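Neue Hausregeln für Roboterarme an Montageplätzen

13 March 2026 – Herwood hat seine Betriebsregeln für Roboterarme in der PC-Montage veröffentlicht. Zwölfter Entwurf, wenn man den Änderungsvermerken glaubt, jetzt aber verbindlich für die eigenen Werkstätten. Das Papier hat 30 Seiten und ist als PDF frei zu haben, vorerst nur auf Deutsch und Englisch. Eine estnische Fassung für den Partner Mägi soll folgen, Termin offen.

Worum es geht: Zerlegen und Bestücken von Desktop-Rechnern, also Speicher, Prozessor, Steckkarten, Festplatten. Bislang hatte jeder Standort eigene Zettel an der Wand. In Orkum galt etwas anderes als bei Braso, und wer zwischen beiden pendelte, musste jedes Mal neu unterschrieben. Damit ist Schluss, zumindest auf dem Papier.

Die wichtigsten Punkte in Kürze. Teile kommen nur noch in festen Aufnahmen an den Platz, jedes in seinem Fach, keine losen Haufen auf dem Tisch. Das Gehäuse liegt flach, offene Seite nach oben. Netzstecker am Werkstück gezogen, vor jedem Durchlauf zu prüfen und abzuzeichnen. Greifkraft für Speichermodule ist getrennt von der für Laufwerke zu hinterlegen – ein gemeinsamer Wert für alles ist ausdrücklich nicht mehr zulässig. Lose Kabel im Bereich der Steckplätze müssen vor dem Start gesichert oder zur Seite gelegt werden.

Neu auch der Abschnitt zur Kennzeichnung. Gehäuse und Netzteile, die mehrfach durchlaufen, bekommen ein Kürzel, von Hand reicht. Das Kürzel steht dann im Protokoll neben der Programmversion. Klingt banal, fehlte aber in fast allen alten Unterlagen, so das Vorwort.
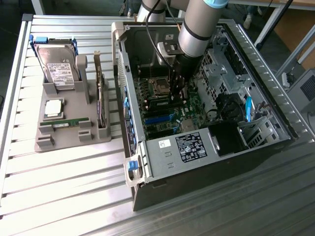 Aus Orkum kam prompt Widerspruch. Die Regeln seien für den Greifer geschrieben und zu wenig für die Leute daneben, heißt es in einer Stellungnahme des Standorts. Man begrüße die festen Teileaufnahmen, vermisse aber eine klare Ansage, wann jemand in den Arbeitsbereich fassen darf, wenn ein Modul schief sitzt und der Arm nur pausiert. Pause sei kein Stillstand. In der Dezemberfassung habe dazu noch ein eigener Absatz gestanden, der sei ohne Begründung entfallen, und man wolle ihn zurück.

Herwood verweist auf Abschnitt 6. Dort steht, dass Eingriffe von Hand nur bei abgeschaltetem Antrieb erlaubt sind. Orkum hält das für zu knapp: was »abgeschaltet« heißt, werde nirgends definiert, und am Bedienpult gebe es dafür mindestens 2 verschiedene Zustände. Eine Klarstellung soll als Beiblatt kommen. Wann, blieb auf Nachfrage offen.

Weniger Streit um die Abstände. Wer nicht am Durchlauf beteiligt ist, bleibt außerhalb der Bodenmarkierung, Schreibtische und Schränke ebenso. Für die Markierungen selbst gilt eine Übergangsfrist, danach wird geprüft. Ältere Plätze mit Nutentisch dürfen bleiben, sofern die Aufnahmen verschraubt oder geklemmt sind. Nur auflegen genügt nicht mehr, auch nicht für kurze Versuche.

Braso will die Regeln komplett übernehmen und hat nach eigenen Angaben 20 Arbeitsplätze umzustellen. Schwierig wird dort vor allem das Protokoll. Bisher wurden nur Fehler notiert, künftig muss jeder Durchlauf rein, auch der gelungene. Dazu der Zustand der Greiferfinger, Sichtprüfung vor Schichtbeginn. Abgenutzte Finger sind zu tauschen, nicht nachzuschleifen – das war bei Braso wohl verbreitet.

Nicht geregelt bleibt der Umgang mit Wärmeleitpaste und das Einsetzen von Prozessoren bei verriegeltem Halterahmen. Beides ist im Anhang als offen vermerkt. Mägi hat angeboten, einen Vorschlag fürs Einsetzen zu schreiben.

Rückmeldungen zum Papier nimmt Herwood schriftlich entgegen, bitte mit Angabe von Abschnit und Seite. Sammelmails ohne Bezug werden nicht bearbeitet.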